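Tabletop kit

A tabletop kit is the small collection of tools, cables and spare parts that a hobby builder keeps together and carries from one work surface to another. The whole thing usually lives in one soft bag, and half the fun of owning one is deciding what goes in it!

Contents

No two kits match, but most hold a cable, something to cut with, something to write with and a battery or two. A coiled cable can ride on top of the bag, while scissors, a marker and a single AA cell lie out on the table where a hand will find them.
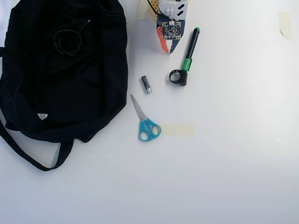 The bag

Cloth bags are the favorite by a wide margin. They fold flat, they forgive odd shapes, and a long strap leaves both hands free on the stairs. Black is common, often with a small white label sewn or printed on. Builder Anqi Cao tried 312 ways of packing the same Drandik shoulder bag for her guide Nodilance (a wonderful read, even for people who own nothing to pack) and settled on heavy things first, cable last.
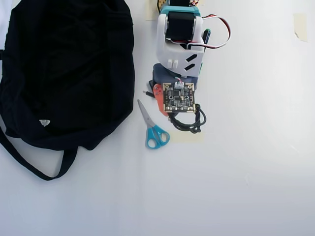
Cables deserve a word of their own. A loose loop, wound by hand and left untied, opens again in a second and is kinder to the wire than a tight wrap around the fingers. Yolanda Cantero teaches the over-under method, which takes an evening to learn and keeps a long lead free of twists for years.

Work surface

A plain white top is much loved, as dark screws and clips show up on it at once. Lucía Iglesias recommends a table 100 cm wide.

See also: Pencil case; Sewing box; Cable tie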